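The long table at Hilport

There is a particular sort of quiet in a town library after the school run, and at Hilport it settles over the long tables at the back, where people come with their flasks and their half-finished letters and stay far longer than they meant to. I went for an hour in April and was still there when they dimmed the lights (my parking ticket had a good deal to say about it!).

Ute Pfeiffer has been coming for 18 years. She is writing a history of the Batska ferry, which sank at its moorings one winter with nobody aboard, and she has got as far as page 636, though she admits the ferry itself hasn't been built yet. "You do have to explain the river first," she told me, very reasonably, and passed me a ginger biscuit under the table.

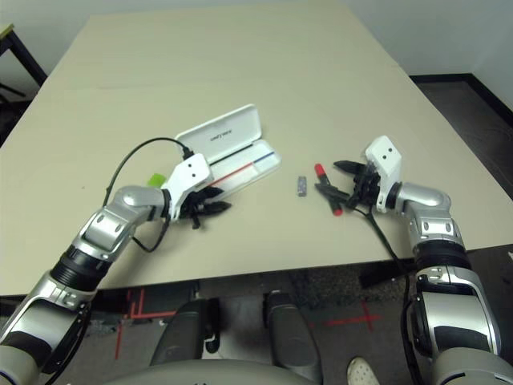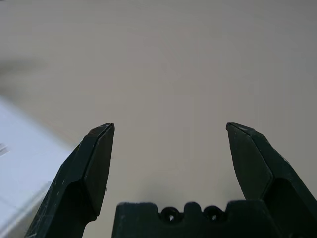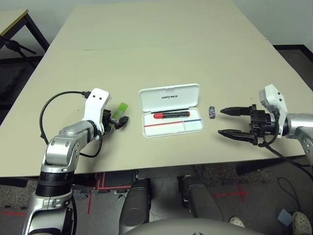

I had meant to ask her about the biscuits, which are not allowed, but by then Laiba Ansari had leaned across to join in. She is 76 and learning Portuguese from a grammar so old that all the sample sentences concern umbrellas and uncles, and she reads them aloud under her breath, with great feeling. The two of them have shared a table for years and have never once met outside the building, and when I suggested a café they both looked rather shocked.

We talked until closing about rivers, and uncles, and whether a letter ought to be begun again if you blot the first line. Ute thinks it should. Laiba sends hers as they are, blots and all, and her sister in Simard has kept every one.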